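Custalness Table Notes
A small data card for clearing and stacking dishes at a shared table

Version: 1.3, last touched in July
Maintained by: Kusum Dixit and Renzo Ferraro
Contact: open an issue, or leave a note in the Lindavel kitchen book

What this is

Table Notes is a collection of 804 photographs of tabletops at the point where a meal is over and the dishes are still out. Each photo comes with a plain-text note saying what is on the table, what is resting on what, and where a person tidying up might reasonably start. We love this stuff. There is so much going on in the ten minutes after lunch, and hardly any of it gets written down!

The project started at Lindavel, a shared kitchen in Clarnville where groups cook and eat together. Kuldeep Bajpai was trying to write a clearing-up guide for new groups and kept running into the same trouble: words like "stack," "gather" and "put on the tray" meant different things to different people. He began pairing each instruction with a photo, then Dagný Thorlacius began writing notes to go with the photos, and by the end of the first winter there was a folder big enough to share.

What you get

photos/ — 804 pictures, one folder per table
notes/ — one text file per photo, same base name
pairs.csv — 274 before-and-after pairs, with the clearing step written out
words.txt — our word list, with spelling variants
sentences.txt — 3,174 short sentences taken from the notes, one per line

The sentences file is the one people seem to enjoy most. You can read it straight through, and after a page or two you start seeing your own kitchen table differently.

How the notes are written

Every note begins with the largest thing that can carry other things. Usually this is a tray, sometimes a board or a shallow box. Then come the plates and bowls, then cups, then cutlery, then crumbs and smears if there are any worth mentioning. We name colors when they help tell two pieces apart and skip them otherwise.

For anything on a tray we use three position words. "On" means fully inside the rim. "Over" means part of it hangs past the tray. "By" means it sits on the table next to the tray. These came out of a long afternoon with Thịnh Mai, who was translating the first batch and (quite rightly) wanted to know why we had used "on" for a plate that was half off.

The "over" cases are my favorites. A plate can be on the tray as far as a tired person is concerned and still be a nuisance when the tray gets lifted. The wood-table folder has a good one, and it's the photo we point new note writers to first.
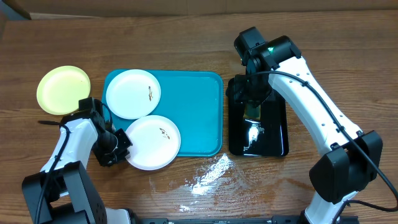
Wood table, blue tray: two white plates, one over, one yellow plate by.

The note for that photo starts with the tray, says that its right half is free, and then takes the white plates one at a time. The lower one hangs past the tray's edge onto the bare wood, so it gets "over" and a suggestion to slide it toward the free half. The yellow plate gets "by." Both white plates have a small brown and orange mark on them, and the note says just that: "small mark, brown and orange." It could be food or it could be part of the plate. Dagný's rule is to write down the color and leave the guess out, and a "mark" in our word list can be either.

Words we argued about

Rim or edge: rim for the raised part of a plate or tray, edge for the outline. The table only has an edge.

Stack: one piece resting squarely on another of about the same size. Two plates that only touch are "touching."

Clear: we dropped this as a verb for single items. You clear a table; you lift a plate.

Dirty: not used. Say what is there, such as crumbs, sauce or a mark. Renzo fought for "dirty" for weeks and still sneaks it into his drafts.

Pale: allowed, and used a lot. Pale yellow and white are surprisingly easy to mix up under the Lindavel ceiling lights.

Good ways to use it

Read it with someone who is learning kitchen English. Use the pairs to write your own clearing-up guide. Print a few photos and have a group write notes before looking at ours — the differences are wonderful. The Bhatt reading circle did this with around 50 photos and sent back so many good corrections that version 1.2 is mostly their work.

Known gaps

Bowls are thin on the ground. Glassware is worse, and clear glass on a white cloth is close to useless in the older photos. Nearly all the tables are rectangular. We have very few pictures from breakfast, and the ones we do have are mostly toast.

The notes from the first winter use "on" loosely. We have fixed the ones in pairs.csv but are still working through the rest, so please check the photo before trusting a position word in those folders.

Adding your own

One photo, one note, same base name. Keep the note under ten sentences. Start with the tray if there is one. If you're torn between "on" and "over," pick "over" and tell us in the issue; those conversations are half the fun. New words go at the bottom of words.txt with your initials, and Kusum sorts them in when she gets a free evening.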